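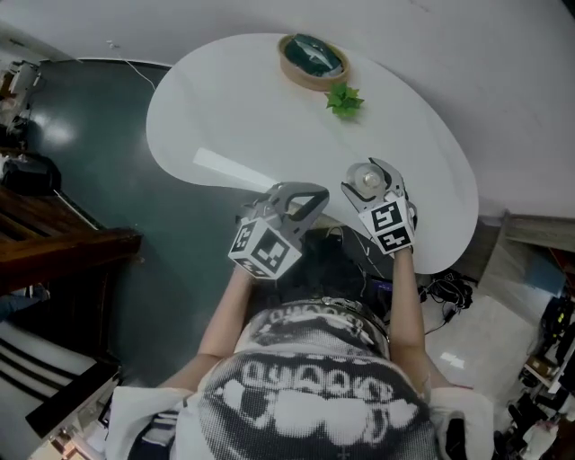
Ailsa Cruickshank

To all members of the Shared Rooms list,

Thank you to those who have written since the last circular. I am replying on the list so that the arrangements for the white table in the Rennie Room are recorded in one place. The message I am answering is quoted in part below, with the sender's agreement.

> The curved table is a pleasure to work at but we are never sure what
> belongs on it. When our group arrives there is usually a bowl on it, and
> the leaf decoration, and sometimes cups and lids from the session before.
> Are we meant to clear these away, work around them, or leave them exactly
> as found? Last month we put everything in the Stedard cupboard and were
> then told it had been missed. Could the office also say whether the
> bench is for coats or for equipment? We have been given both
> answers.

I will take these points in turn.

The bowl with the wooden-look rim is the table's own and stays in the room. Its place is toward the far side, away from where people sit or stand to work, and it may hold one light item such as a folded cloth. It is not to be used for keys, coins, food scraps or batteries. If a group needs the whole surface, the bowl may be moved to the windowsill for the length of the booking and returned before the room is handed over.

The green leaf sprig is artificial and requires no water. I mention this as the table was found on one occasion in August with a puddle on it and a well-meaning note. The sprig should lie beside the bowl. Should it come apart, please send the pieces to the office and do not attempt to glue them on the table.

Clear cups and lids are a different matter. They belong to the Priltik set, which lives on the second shelf of the Stedard cupboard, and they are to be put back there at the end of each booking. They are easily overlooked against a white surface, particularly when the ceiling light is reflected in it, and several have gone to the floor in this way. Members are asked to look along the table from a low angle before leaving. Lids are stored separately from cups, rim down, in the tray provided.

Cleaning of the table should be done with a damp cloth and the Onex solution kept under the sink, followed by a dry cloth. Scouring pads and dishwashing powder are not permitted. The finish marks readily and the most recent quotation for resurfacing was $1,509, an amount the rooms budget cannot absorb this year. Tape may be used on the surface for the duration of a session, provided that it is the low-tack variety and that all of it is lifted afterwards. Pens should be capped when set down.

On the question of the slatted bench, the earlier advice was inconsistent and I apologise on behalf of the office. The bench is for bags and cases only. Coats are to be hung in the corridor, where there are more than eight hooks free at most times of day. Heavy items should go on the floor beside the bench, well clear of the walkway, which must remain open to its full width while the room is occupied.

Cables are the remaining concern. Groups bringing their own equipment are asked to keep leads together beneath the table and to coil them before departure. The wall supply on the far side may be used, but a lead running from it should follow the wall down to the floor and should not be drawn across the work surface. Extension boards must carry a current test tag. Untagged boards will be unplugged and held at the office for collection.

Two changes to bookings also take effect with this message. First, the handover period between sessions is extended to fifteen minutes, and the outgoing group is responsible for the table until that period ends. Secondly, the paper checklist on the back of the door has been withdrawn. A revised checklist will be placed in the front pocket of the room folder – please initial it on departure, with the time, and note anything broken or missing. An entry made promptly will not be held against the group concerned.

Members who currently have Priltik pieces at home or in another room are asked to return them to the office counter, labelled with the name of the group. No explanation need be given.

Requests to vary any of the above, including the use of a table covering, should be sent to the office address and not to the list. I will be away from the counter in the early afternoon but messages are read daily.

Yours sincerely,

Ailsa Cruickshank
Rooms and Equipment
For the Shared Rooms Office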